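Moving our file shares off the old server

July 26, 2020

I finally got the shared drives at Noltine moved to the new server. I put it off in February, when we should have done it, and the old box had been complaining about its disks ever since.

The copying was the easy part. The permissions were a mess. We had 575 folders with their own settings, many of them granted to people by name instead of to a group. Mircea Vlad set most of it up years ago, and he was good enough to answer my emails and explain what he could remember.
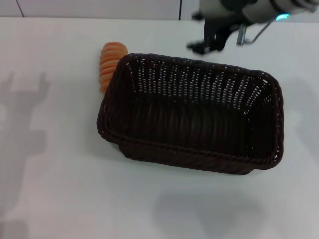
I ended up making one group per department and clearing out everything else. Two folders broke. One belonged to payroll, and I heard about that by 8 the next morning. The other was a scan folder the photocopier writes to, under an account I had disabled – my own fault, as it was written down in my notes.

Backups run overnight now and finish before anyone logs in. I've done two test restores and the files opened fine.

The old server stays plugged in but off the network until the end of the quarter. Next job is the printers, which are all still named after rooms we don't use anymore.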